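Stusteo Update Adds Winter Harbor Map

The February season of Stusteo now has a first patch, and players can download it today on PC. The main addition is Winter Harbor, a map for teams of 6. 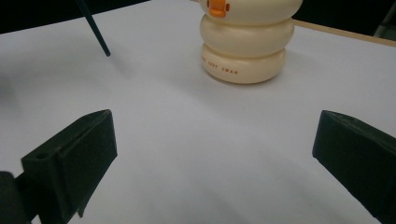 Cream rings with an orange piece on a white tabletop.

Daily login rewards change as well. Anyone who signs in during the first week gets 1,000 coins, and clan leaders get 2,000. Coins left over from last season carry over.

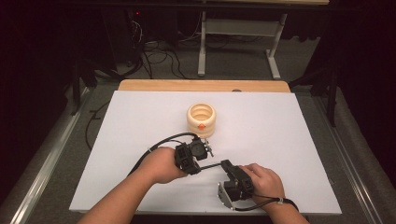

Kazlauskienė

Developer Jinari also fixed the bug that kicked players out of ranked matches when a teammate left the lobby. The patch notes list over 483 smaller changes, most of them to ship handling and sound.
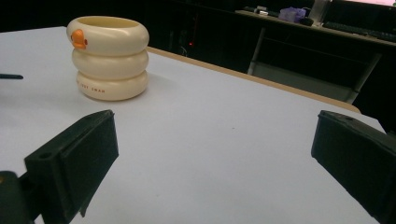

A ringed cup on the table.

Console owners will have to wait. Etetti, which handles the console version, has not set a date.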